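People who are good with their hands wanted - paid sessions, no tech background needed
Posted January 9, 2018

Hi, I'm Reet Koppel and I look after the household chores study at Mornus. We're a small outfit in Dratow, upstairs from the old Mets bakery (you can still smell it on damp mornings, I swear), and we spend our days on one big nagging question: can a machine do the boring stuff in your kitchen yet?

Short answer, not really. Longer answer, come and help us find out how far off it is! Right now I need people to move groceries. Fruit and vegetables, mostly, in and out of a plastic basin, wearing our glove. 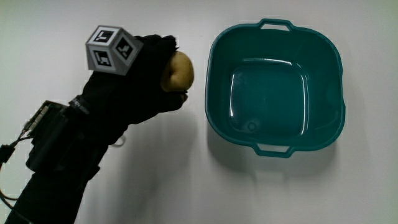
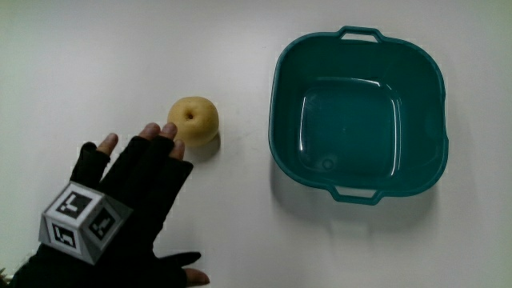 A potato in the first one, a round yellow pear in the second, same kind of job.

I know it sounds like nothing. You've been picking up potatoes since you were two and you've never given it a thought. But our arm, which we call Vovton, treats every potato like a brand new problem. It squeezes the soft ones, it lets go of the smooth ones, and if one rolls an inch while it's reaching, it carries on to where the potato used to be and closes on thin air. I've watched it do that all afternoon and I still find myself rooting for it.

People don't do that. You slow down a bit before you touch something, you curl your fingers differently for a lumpy thing than a round one, and you fix a bad grip halfway without noticing. So we record hands. We have 2897 recordings so far and far too many of them are my hands and Uldis's. We need other hands. Big, small, left-handed, stiff, fast, careful, I want all of them.

What you'd be doing

You sit at a white table, we help you get the glove on, and you pick things up and put them where we ask. Then again. Then again with something else. A session runs roughly 42 minutes with a break whenever you like, and there's tea. Later on, if you're enjoying it, you can move up to folding dish towels and sorting cutlery, which are harder for Vovton and (I think) more fun for you.

You'll do two sessions, at least a day apart. If you want more than that, tell me and I'll put you on the list for the next round in April.

Who I'm looking for

Anybody 18 or over who can sit at a table and lift a bag of sugar. I'd especially love to hear from people who handle food or stock for a living - cooks, grocery clerks, packers, school kitchen staff. You have habits the rest of us don't, and I'd like to get them recorded properly. If your hands shake or you have arthritis, please don't count yourself out. Just mention it when you write and we'll set an easy pace.

Long sleeves are fine if they push up. Please leave rings and bracelets at home. And if you have a skin allergy, ask me what the gloves are made of before you book.

Pay and the small print

You get paid for both sessions at the end of the second one, and we cover your bus fare. If you stop early you still get paid for the time you've put in. We record your hands and forearms and the table, no faces, and your name is kept apart from the recordings. You can ask us to delete yours any time before the April round starts.

One thing people always ask me is whether they're helping to put themselves out of work. It's a fair question and I'd be glad to talk it over when you come in. My own view, after a couple of years of this, is that Vovton would have trouble unpacking one bag of shopping before dinner, never mind a shift in a stockroom. Uldis is more hopeful than I am. You can come and argue with him too.

How to sign up

I have 10 places open for this round. Write to me through the contact form on the Mornus site with "hands" in the subject line, and tell me which hand you use, what you do for work and whether mornings or evenings suit you better. If you'd sooner talk to a person, call the office and ask for me or Uldis Jankauskaitė. We both answer the phone, though he's quicker.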